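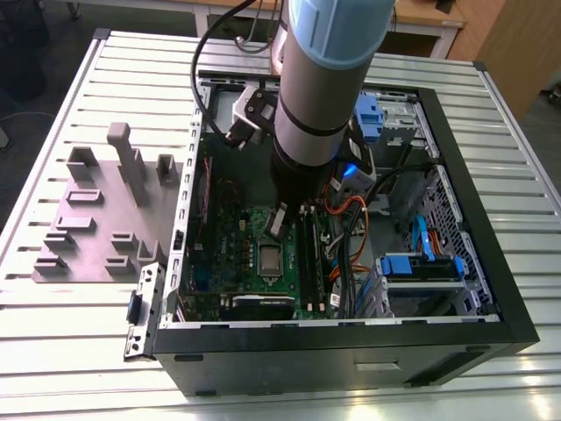
Notebook, Cleltstead hardware workshop. Tuesday. Unit 236, second session. Work resumed on the tower opened at the end of the previous entry. The purpose of this session is to determine whether the unit can be returned to the teaching rooms or should be released for parts under the Bekum program. External inspection was finished last time and is not repeated. The tower is on its side on the slotted table with the side panel off. The processor is seated in its socket with no cooler on it, the graphics card is still in its expansion slot, and the lower drive caddy is in the cage on its blue rails. Colleagues picking up this unit should take that as the starting condition for everything that follows.

The intake slip from Acharya Hall gives the complaint as "shuts off by itself, sometimes after a few minutes, sometimes not until the afternoon." No error codes were written down by the room. The same slip asks for the machine back before the August intake, and a reply was sent saying that no date can be promised until the processor seating and the memory have been checked.

Cooler. Removed in the previous session. The old compound on its underside had gone hard and was missing altogether along one edge, with a gap wide enough to be seen without a lamp. This agrees with the complaint but does not settle it. Two other towers from the same building came in with compound in the same condition and ran without fault once it was replaced, and a third did not. The cooler is on the shelf in a tray labeled with the unit number. It has been brushed out but its base has not been cleaned. Its fasteners are in the small bag taped to the tray. They should stay there; last month a set went into the general drawer and cost the workshop most of a morning.

Processor. The top surface was wiped before removal. The first cloth came away gray, the second nearly clean. The retention frame was released and the processor was taken out for inspection. The contacts were viewed under the magnifier from both directions. No marks or discoloration were found. A small fleck of dried compound was found on the edge of the package and lifted off with a plastic pick. The socket was looked at with the lamp held low on each side in turn. All contacts appear even. One in the corner nearest the memory caught the light differently from its neighbors, and it was checked again after moving the lamp; the difference was not seen the second time. It is recorded in case the fault returns.

A note on practice. The workshop sheet says that a processor out of its socket is to go directly into a tray with a lid. This is not always done when the part is going straight back in. The sheet should be followed, and a tray should be on the table before the frame is released. There were no empty trays in the cabinet this morning. A request for more has been added to the supply list.

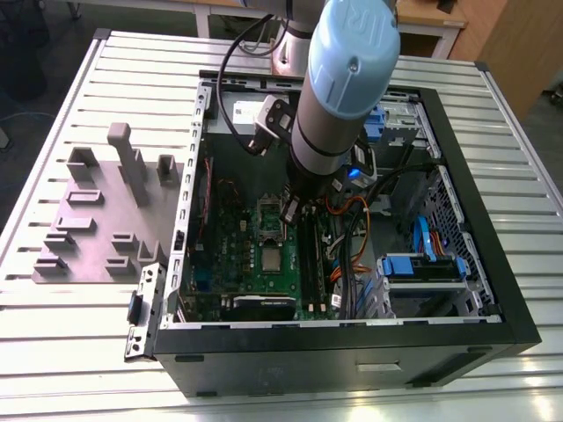 Memory. The modules are to be tested one at a time in the slot nearest the processor, then together in the original arrangement. Before anything is moved, the arrangement is to be sketched on the unit sheet. The latches on this model of board are stiff and should be pressed straight down with a thumb. If a latch will not move, stop and look for dust beneath it. The long test takes 5 hours on boards of this age and should be started before lunch so that it can be read the same day.

Wiring. The bundles inside the case follow the factory routing as far as can be judged. No cut insulation was noticed. One connector to the drive cage was not fully home and was pressed in until it clicked. It is possible that it was disturbed when the cage was inspected last time, so no conclusion is drawn from it. The data cables at the front of the cage are tight against the mesh and will need to be eased out before the caddies are pulled. Pulling a caddy with the cable still attached has damaged connectors on this type of cage before.

Drives. Not tested. The rooms are entitled to the contents of their drives until the release form is signed, and no signed form has come with this unit. A second request was placed in the outgoing tray. Until it is answered, the drives stay in the case and are not to be read, copied or erased. If the unit goes to Bekum, the drives do not go with it in any circumstances.

Power supply. The label was read against the parts register and the entry corrected, as the register had the supply from the neighboring unit. The fan turns freely by hand and makes no sound. Load testing is postponed until the board is back together. The bench meter gave an unsteady reading on another unit yesterday and should be compared with the spare before it is trusted on this one.

Dust. Moderate, heaviest at the lower vents. The case was brushed and not blown out, since the extraction hose is still awaiting a clamp. What came out was dry and gray, with some paper fiber in it, which is usual for towers kept under desks in the Acharya rooms. A suggestion was made to the building two years ago that the towers be raised off the floor. It may be worth making again.

Materials used: lint-free cloths, one plastic pick, cleaning fluid from the opened bottle. The bottle is nearly empty. Thermal compound is to be Adidik paste from the sealed tubes in drawer 3. The opened tube in drawer 6 has separated and should be discarded; it has been left in the drawer with a red tag until it can be struck from the register.

Remaining work, in order:

Clean the cooler base.
Confirm the processor is seated and the frame closed.
Apply fresh compound and refit the cooler.
Sketch the memory arrangement, then test the modules singly.
Compare the bench meter with the spare.
Load test the supply.
Run the unit with the side panel off, then with it on, and note any shutdown.

Points left open. It is not known whether the shutdowns occurred with the graphics card under load. The intake slip does not say what the room was using the machine for, and a question to that effect has been sent. If the answer is drawing or modeling work, the card should be taken out and inspected before the cooler is blamed for everything. The spare card on the upper shelf fits this board and may be used for comparison. It is signed out in the parts register, not on the unit sheet.

Unit 236 remains on the table. Status on the wall sheet changed from "waiting" to "in work." Next entry to follow after the memory test.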